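Somgate Over-Rail Mesh Basket, White

Item 618-W | Wekholm storage range | Page updated Jan 12, 2023

The Somgate is a long, narrow wire-mesh basket that hangs from a horizontal rail. It is meant for small things that otherwise end up on the counter or the floor: sponges, cloths, rolls of bags, soap refills, brushes. No drilling is needed if you already have a rail in place.

The basket ships flat on its back in a plain carton with its hooks in a paper bag. Take the hooks out before you throw the carton away. We get a few calls every month about this.

## What you get

- One basket, white
- One set of clip-on hooks
- One printed sheet with the hanging steps

The rail is not included. Neither are wall fixings.

## Specifications

| | |
|---|---|
| Item number | 618-W |
| Color | White |
| Mesh | Fine diamond pattern |
| Mounting | Hooks over a horizontal rail |
| Maximum load | 5 lb, spread along the basket |
| Carton quantity (trade) | 16 |

## Hanging it

1. Wipe the rail down and let it dry.
2. Clip the hooks to the long edge of the basket. Space them evenly.
3. Set all the hooks over the rail together, then slide the basket to where you want it.
4. Press down lightly at each end. If one end drops, move the nearest hook outward and try again.

Put heavier items over the hooks and lighter ones between them. The load limit is for the whole basket, contents included — a full bottle of cleaner uses up a good part of it.

## Where it works

Most people buy the Somgate for a utility room, a laundry corner or the wall behind a sink. It also does well on tiled walls where you don't want to make holes, as long as there is a crossbar or rail to carry it. Leave enough room above the rail to lift the hooks clear when you want to take the basket down.

The open mesh lets water through, so don't hang it over anything that has to stay dry. For loose items like clips or pins, line the bottom with a piece of shelf liner cut to fit.
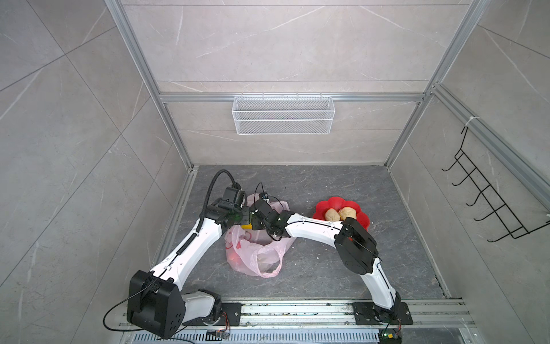 *White mesh basket on the back crossbar, with a black six-hook rack on the right-hand post.*

## Goes with

**Núñez six-hook rack, black (item 283).** Curved wire hooks on two long rails. Good for brushes, dustpans and bags with a loop. It can be screwed to a wall or tied to a post with zip ties. Check the ties now and then and replace any that have gone brittle.

**Astow shelf liner, clear.** Sold by the roll. Cuts with household scissors.

## Care

Wash with warm water and dish soap, and dry with a soft cloth. A nail brush gets dust out of the mesh. Don't use steel wool or scouring powder, as both will scratch the finish.

## Orders and spare parts

Spare hooks are sold in sets under item 618-H. For trade orders, write to Leonardo D'Amico at the sales desk. For missing parts, ask for Fidel Rivadeneira and have your order number ready. Returns are accepted on unused baskets in the original carton, hooks included.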